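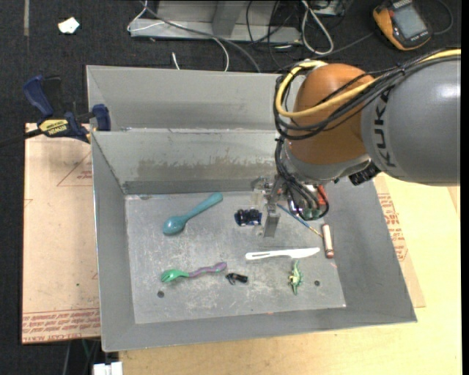

3.2 Small things, thinly spread

Our favourite material in the whole study is the stuff that has no proper home. Cutlery drawers and toy boxes are well covered in the literature, and so are tool chests. The mixed handful that ends up at the bottom of a bin is much less studied, and it is a delight to work with. Figure 2 gives a good idea of what we mean by a thin spread: nine loose items on a flat metal floor, with a spoon, a toy vehicle, a paintbrush and a plastic knife sharing the same space.

Figure 2. A thin spread of loose items on the floor of a grey sheet-metal bin with sloping sides. The teal spoon is at the upper left of the floor, with a small dark blue and black toy vehicle to its right.

We call a spread thin when most of the items can be seen whole from above and bare floor shows between them. A thick spread is one in which items rest on each other and at least a third of the floor is hidden. The line between the two is easy to draw at the extremes and surprisingly hard in the middle, so two readers marked every spread separately and talked through the ones on which they differed. The full set holds 594 spreads, built from the Pirkari list of household oddments with a few additions from our own kitchens and desks.

What makes these mixtures so interesting is how badly the usual family names fit them. Take the long, thin things. A spoon and a plastic knife belong together on a table setting, and any adult asked to tidy them will put them side by side. Lay a paintbrush next to them and the grouping starts to wobble. The brush in Figure 2 has a blue handle and ends in a tan and whitish section, and by outline alone it has more in common with the knife than the knife has with the spoon, whose bowl gives it one wide end. Then there is the short white stick with reddish-brown ends, near the right side of the floor. Readers could describe it perfectly well and still disagree on which group it should join.

For this reason we kept two sets of labels. The first is by use (eating, drawing and painting, play, fixing, other) and the second is by shape (long and thin, long with one wide end, blocky, flat, round). The toy vehicle is play in the first and blocky in the second, and it gave no trouble in either. The spoon is eating, and long with one wide end. Items such as the white stick were entered under other for use, and were given a shape label only. We tried at first to do without an "other" group and had to give in after the December round of labelling, when it became clear that readers were guessing.

3.3 The floor as a background

It would be easy to treat the bin as a plain grey box and leave it at that. We would urge anyone repeating this work to look more closely, as a worn floor is a lovely and awkward background. The one in Figure 2 is light grey and covered with scratches, scuffs and whitish patches, and a tan-brown stain runs across the lower half of the inner wall towards the back. Pale items suffer most against a surface like this. A white plastic knife lying nearly level has a long straight edge, and so does a scratch. Teal, by contrast, stands out at once, and readers rarely missed a strongly coloured item even when only part of it showed.

We therefore added a third label, for how well an item stands out from what lies behind it, on a simple scale of low, middle and high. Across all the spreads, 3,293 items were given a mark on this scale. The Manalastas guide to colour contrast was a helpful start, although it was written for printed signs and says little about surfaces with wear. We took its three steps and rewrote the wording with worn metal in mind: an item is low if a reader has to follow its edge to be sure where it stops.

Direction was noted too. Long items were marked as lying across, lying up and down, or slanting, judged from the front of the bin. The spoon and the brush in Figure 2 are both slanting, though they lean opposite ways, with the spoon's handle rising to the right and the brush running down to the right. We had expected direction to matter very little. It turned into one of the most useful notes we took, and we come back to it in Section 4.1, where the 36 hardest spreads are looked at one by one.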